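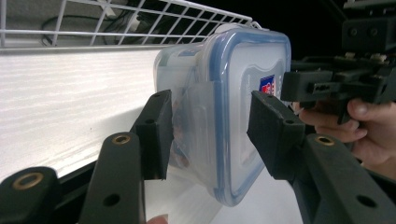 Week 4: Collecting demonstrations by hand

Right, last week was all loss functions, so this week we get our hands on things. I've typed these notes up from the session because three of you asked and my whiteboard writing is dreadful.

The task we're using is kitchen tidying. You hold one gripper in each hand, pick up a food container, and put it where it belongs. In the picture the pads have hold of a clear box with a blue-rimmed lid, one pad on the side wall and the other over the lid, with the second gripper waiting up near the wire shelf. Look at how much of the view the box takes up once it's held! Your model has to cope with that too, and it's a big part of why we want the approach recorded as well as the grasp.

What counts as one example

One example (I'll say "episode" from now on, sorry) runs from both grippers being still and open to both grippers being still and open again. If you stop halfway to scratch your nose, bin it and start over. The Nedix set we're building on has 2,739 episodes in it, and Meriem Ghoneim went through the lot in October and threw out 234, mostly for sloppy starts and ends. She has asked me to pass on her feelings about this.

How to move

Slower than you'd like, but don't creep. People new to it tend to move like they're defusing something, and then the model learns to dither. Close the pads until the box is held and stop there -- squeezing harder bends the lid, and a bent lid looks like a different object.

Pinch across the short way if you can reach. If you can't, tilt the box and take it at an angle, that's fine, we want some of those. What I don't want is your other hand coming in to help. The robot hasn't got your other hand. It has got a second gripper, so use that.

Fumbles: keep them if you recover within the same episode. A slip followed by a good regrasp is worth having. A slip followed by swearing and a box on the floor is not, although Ashraf Belkadi does want those put in a separate folder for his failure detector.

Variety

Change one or two things each time: which box, which way the lid faces, where you stand, full or empty. Labels and cloudy plastic are both awkward for the vision side, so don't peel or polish anything to be kind to it. My own first batch at Lachance was 877 episodes with the box in practically the same spot, and the policy that came out was brilliant at that spot and hopeless a hand's width to the left. I still go a bit red thinking about it.

For next time

Each pair records 17 episodes and writes one line of notes per episode (which box, start position, anything odd). Swap over partway so we get both people's habits in there. Then read the Hakano handout, sections 2 and 3, and come ready to argue about whether the fumbles should be weighted differently. Neville Tapley thinks they should, I'm on the fence.

Booking for the grippers is through Chaimae El-Sayed, and please put them back on charge!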